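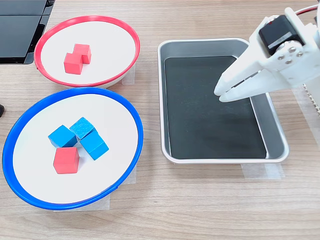
Lawal Nnaji
Contributing editor, Toys and Early Learning

Color sorting with cubes

Color sorting is a simple table activity in which small objects, most often painted wooden cubes, are moved into containers according to their color. It is found in nursery schools, in family kitchens, and in plenty of other places where somebody has a handful of blocks and a couple of bowls to spare. The equipment is modest and the rules can be explained in a sentence, which may be why the activity has been passed along so happily from one generation of teachers and parents to the next.

Materials

The usual set has cubes in two colors and one bowl for each color. Red and blue are a favorite pairing, as they are easy to tell apart even in the dim light of a late afternoon in November. Plain wooden cubes with a coat of paint are pleasant to hold, and the grain often shows a little through the color. Larger sets may run to 100 cubes in 4 or more colors, though beginners are generally happier with far fewer.

Bowls are best when they are shallow and wide, so that the cubes can be seen and reached without tipping anything over. Many people like a white bowl with a colored rim. The rim tells the sorter where each cube belongs, while the white inside lets the color of the cubes stand out clearly. In a red and blue set, the red cubes go into the bowl with the red rim and the blue cubes into the bowl with the blue rim. A red cube lying among blue ones in the blue-rimmed bowl is therefore a cube still to be moved, and spotting it is a good part of the fun!

A tray is often kept on the table as well. It can hold the unsorted cubes at the start, or serve as a resting place for any that the sorter is unsure about.

Ways of sorting

In the plainest version, the cubes begin in a mixed heap and are taken one at a time. The Lavoie method, named for the small nursery school where it was first written down, starts with the bowls already filled and a few cubes in the wrong place, so that the task becomes one of looking and correcting. The Punby variation adds a second step – once the colors are right, the cubes in each bowl are stacked or set in a row.

Care and storage

Painted cubes should be wiped with a damp cloth and left to dry before they are put away. Soaking can lift the paint, especially at the corners. Bowls with painted rims are better washed by hand, and they nest neatly on a shelf with the cubes in the topmost one.

See also: Nesting bowls; Stacking games; Botden blocks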